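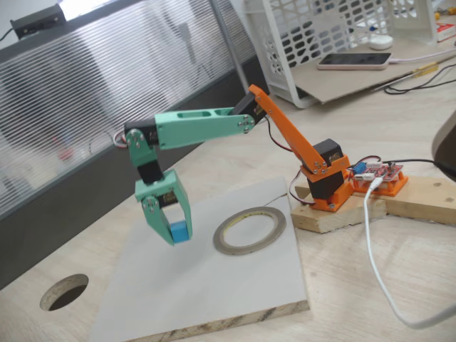
How Does Your Arm Bend?

31 Jul 2020
By Hertta Leinonen

Put your hand on your shoulder. Now stretch your arm out straight, as if you wanted to touch the wall. Now put your hand back on your shoulder.

You did this without thinking very much. Maybe you did it while you were eating a sandwich with the other hand. But inside your arm many parts had to work together, and each of them had to do its work at the right moment. In this text we look at what these parts are and how they do it.

Bones are hard, so how can you bend?

A bone is hard and it does not bend like rubber. If you had only one long bone from the shoulder to the fingers, your arm would be like a broomstick. You could swing it, but you could not scratch your nose or put on a sock.

Your arm is made from several bones that meet each other. The place where two bones meet is called a joint. The upper part of your arm has one big bone, and its name is the humerus. It sounds like the word "humorous," and many people make jokes about it. The lower part, which we call the forearm, has two bones. They are the radius and the ulna. They lie side by side.

You can feel the ulna easily. Touch the pointed tip of your elbow. This is the upper end of the ulna. If you move your finger down from there toward your little finger, you can follow the bone almost all the way to your wrist.

The elbow is like a door

There are different kinds of joints in the body. The elbow is mostly a hinge joint. Look at a door in your home and find the metal parts that hold it to the wall. Those are hinges. A door can open and close, but it cannot go up and down. Your elbow opens and closes in the same way.

When your forearm makes a corner like the corner of a book, the elbow is bent 90 degrees. Most people can bend it much more than this, up to 150 degrees or close to it. Then the forearm comes so near to the upper arm that the muscles press against each other and there is no more room.

In the other direction the elbow stops when the arm is straight. Some people can go a little bit past straight. Maybe there is somebody in your class who can do this and likes to show it to others.

The shoulder is like a ball in a cup

The shoulder works in another way. The top of the humerus is round like a ball, and it rests against a shallow hollow in the shoulder blade. This is called a ball-and-socket joint. You can lift your arm to the front, to the side and a little to the back, and you can draw big circles with it.

Your hip is also a ball-and-socket joint, but there the cup is deeper. The leg must carry you all day, so the hip is made to be steady. The shoulder can move more freely than the hip, but it also comes out of its place more easily. This hurts a lot, and a doctor must put it back.

What happens when you turn a key?

Hold your hand in front of you with the palm up, as if somebody was giving you coins. Now turn the palm down. Your elbow did not open or close, and still your hand turned around. How is it possible?

The two bones in the forearm do this. When your palm is up, the radius and the ulna are next to each other like two pencils on a table. When you turn your palm down, the radius rolls over the ulna, and the two bones make a long, thin cross. You can feel it if you hold your forearm with the other hand while you turn.

You need this movement when you turn a key, open a jar, use a screwdriver or pour water from a pitcher.

The wrist has more bones than you think

Your wrist has eight small bones. They look a little bit like pebbles, and they sit in two rows. Because there are so many of them, they can slide a small amount against each other. The wrist can bend forward and back, and it can also tilt toward the thumb or toward the little finger. Try which direction goes farthest.

Muscles can only pull

Bones do not move alone. Muscles move them, and a muscle has one rule that is good to remember: it can pull, but it cannot push.

When a muscle works, it gets shorter. It is fastened to the bones with strong cords which are called tendons. When the muscle gets shorter, the tendon pulls the bone, and the bone moves at the joint.

On the front of your upper arm is the biceps. It helps to bend the elbow. But when the elbow is bent, the biceps cannot push it straight again. For this you have another muscle on the back of the arm, the triceps. The triceps pulls from the other side and the arm becomes straight. So the two muscles work as a pair. When one pulls, the other one lets go a little.

You can test this at a table. Sit down and put your hand under the edge of the table with the palm up. Press gently upward. With the other hand, feel the front of your upper arm. It is hard, and this is your biceps working. Now put your palm on top of the table and press down. Feel the back of the arm. Now the triceps is hard.

Why do the bones not scratch each other?

If you rub two stones together, they make a noise and some dust. Your bones do not do so, because their ends are covered with cartilage. It is smooth and a little bit springy. You can feel another kind of cartilage in your ear and in the tip of your nose.

Many joints have also a small amount of slippery liquid inside. It looks somewhat like the white of an egg. It helps the cartilage to slide. Around the joint there are strong bands, ligaments, which hold the bones together so that they do not go too far apart.

Where is the funny bone?

The funny bone is not a bone. It is the place at the inner side of your elbow where a nerve passes close under the skin. When you hit it on a chair, you press the nerve against the bone, and then you feel a strange electric feeling all the way to the little finger. I hit mine on the kitchen door every winter when I carry in firewood, and I have never found it funny.

Who tells the muscles what to do?

The orders come from your brain. They travel along the nerves, down the neck and through the arm, in a very small part of a second. The muscles and joints send messages back too. This is why you can close your eyes and still touch your nose with your finger. Try it! Your brain knows where your hand is, even when your eyes do not see it.

Small babies do not do this well. They wave their arms, and sometimes they hit their own face. They need many months of practice before they can take a toy and bring it where they want.

Some numbers for those who like numbers

A grown-up person has usually 206 bones. The middle part of the body – the skull, the spine and the chest – has 80 of them. Of these, 24 are ribs. All the rest are in the arms, the shoulders, the hips and the legs, and more than half of all your bones are in your hands and feet.

Something to try at home

Ask an adult to wrap a kitchen towel around your elbow, not tight, so that it is difficult to bend. Now try to drink from a cup, comb your hair and button your shirt. Write down which task was the hardest. When I did this with the children at the Mussa school in December, most of them said that the comb was the worst. One girl solved it by putting the comb on the table and moving her head.

Related
Why Do We Have Fingernails?
How Do Birds Fold Their Wings?
A Day at the Gosberg Bone Museum
What Is Inside a Tooth?
Otside for Kids: Three Games for a Rainy Afternoon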